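Last revised 31 August 2023

# Fitting a nylon coil zip to a mesh panel

These notes cover a straight, exposed zip set into one edge of a mesh sheet, as used on wash bags, shoe bags and the inner lids of packing cubes. They assume a domestic machine with a zip foot. Hand sewing works too, but use backstitch throughout and allow an evening.

## Materials

- Mesh, cut 300 mm wide for the small size
- Nylon coil zip, 14 mm longer than the finished opening at each end
- Polyester thread, all-purpose weight
- Universal needle, size 80
- Clips or wash-away basting tape
- A strip of tissue paper as long as the zip

Pins are not recommended. They fall out of open mesh and leave pulled holes in close mesh. The basting tape from Sosa holds for a day or so if the work has to be left overnight; ordinary office tape gums up the needle.

## 1. Cut and square the mesh

Lay the mesh on a flat surface and let it relax before cutting. Mesh from a roll is often stretched along its length and will shrink back slightly once cut. Mark the edge with chalk or a soft pencil and cut along a row of holes, using the row as the guide in place of a ruler.

If the cut edge curls, press it with a cool iron under a cloth. Test a scrap first — some meshes glaze at the lowest setting.

## 2. Check the zip

Run a finger along the teeth on both sides. Any coil that stands proud will catch the slider later and should be cut out or the zip discarded. Zip sold by the metre usually comes without sliders. Leave the slider off until step 5.

Both tapes must be the same length. Trim the ends square and seal them with a flame or a hot knife, keeping the melted bead as thin as possible.

## 3. Position the zip

Place the zip on the mesh with the teeth parallel to a row of holes. Work from the middle outwards, smoothing the mesh and leaving the tape under no tension. Stretched tape is the usual cause of a wavy seam.

Pale or see-through tape is harder to align on white mesh than a dark one. Put a sheet of coloured card under the work, or mark the centre line in contrasting thread and pull it out afterwards. 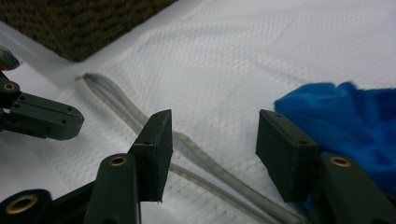 *Translucent grey zip on a white mesh-textured sheet, step 3.*

Clip at both ends first, then at the centre, then halfway between.

## 4. Sew the tapes

Lay the tissue under the mesh. Set a straight stitch, length 3, and stitch 4 mm from the teeth. Sew both sides in the same direction; going up one and down the other skews the panel. Tear the tissue away along the stitching.

Fold the raw mesh edge back under the tape and run a second line 9 mm from the teeth.

## 5. Add the slider and stops

Feed both tapes into the slider evenly and pull it on by a few teeth. Bar-tack across each end with a narrow zigzag. Open and close the zip several times before trimming the thread ends.

## Faults

**Slider jams near one end:** the tack is too close to the teeth. Unpick and move it outwards.

**Skipped stitches:** change to a stretch needle and slow down.

**Mesh tears beside the seam:** the stitch length is too short. Go up to 3.5.

Correction to step 4 (second line of stitching) supplied by Branislav Polák.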